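Tretalden Hall – Backstage and Front of House Safety Checklist
Completed before doors for the February hip-hop showcase and mixtape release night

Scope
This checklist covers the main stage, the DJ riser, the Siltarholm Room (second stage), the dressing rooms and the public areas. Each item is marked Pass, Pass with comment, or Action required. Comments are entered by the duty inspector and remain on file with the event record.

Section 1. Stage and DJ riser

1.1 Riser legs locked and braced – Pass
1.2 Edge of stage marked with white tape – Pass with comment
Comment: Tape has lifted at the stage left corner. Replace before the headline set.
1.3 Turntable and mixer table secured against movement – Pass
1.4 Monitor wedges clear of the performer walkway – Action required
Comment: Two wedges were placed across the route used by guest vocalists. Performers who join for a single verse enter quickly and in low light. The wedges must be moved back to the positions shown on the stage plan.
1.5 Handheld microphones tested and spare batteries at the monitor desk – Pass

Section 2. Dressing rooms and washrooms

2.1 Washbasins in working order – Pass
2.2 Hand soap provided – Pass
2.3 Floors free of trailing cables – Action required
Comment: Cables are to be run along the wall and covered where they cross a doorway. This applies to visiting crews as well as house staff.

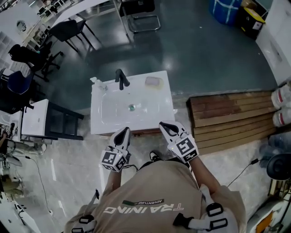 Washbasin, with cables on the floor.

2.4 Mirror lights and wall outlets undamaged – Pass with comment
Comment: One outlet cover in dressing room 3 is cracked. The outlet has been switched off and labeled.
2.5 Corridor to stage door unobstructed – Pass
Comment: Merchandise boxes for the Akbari tour were stored here at the previous show. They are now in the loading bay and should remain there.

Section 3. Sound levels and hearing protection

3.1 Sound level meter calibrated – Pass
3.2 Earplugs available at the bar and at the cloakroom – Pass with comment
Comment: 147 pairs in stock. Reorder before the next full-capacity night.
3.3 Warning notices posted beside the bass cabinets – Action required
Comment: The notice at stage right is missing. The barrier in front of the cabinets is correctly placed.
3.4 House engineer present for all sound checks – Pass 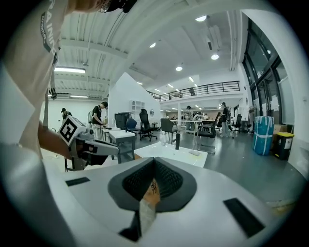

Section 4. Lighting, haze and effects

4.1 Safety bonds fitted to all overhead fixtures – Pass
Comment: All 26 fixtures were checked from the lift. The two newest were rehung after the last inspection and are satisfactory.
4.2 Strobe notice displayed at entrance – Pass
4.3 Haze machine fluid stored upright in a closed cabinet – Pass
4.4 Confetti cannons – Not in use
Comment: The Stena support act asked to use cannons during its closing number. Permission was refused for the Siltarholm Room, where the ceiling is too low. A request for the main stage would need to be made in writing.

Section 5. Public areas and exits

5.1 Exit signs lit – Pass
5.2 Exit doors open freely from inside – Pass with comment
Comment: The north door is stiff and requires a firm push. Maintenance has been asked to adjust the closer before doors open. If this work is not finished, a steward is to be posted at that door for the whole evening.

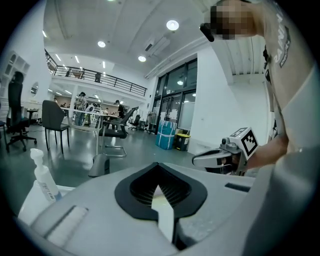 The same instruction applies to the side door by the cloakroom if its closer shows the same fault when it is tested again.
5.3 Front barrier inspected and pinned – Pass
5.4 Drinking water available to the front rows – Pass
5.5 Steward briefing completed – Action required
Comment: Briefing to be held 15 minutes before doors. It must cover the crowd surge procedure and the signal for stopping the music – raised house lights followed by an announcement from the stage.

Section 6. Outcome

Doors may open once items 1.4, 2.3, 3.3 and 5.5 have been cleared and initialed by the duty inspector. Item 1.2 may be completed during the changeover. The signed copy is kept at the stage door office.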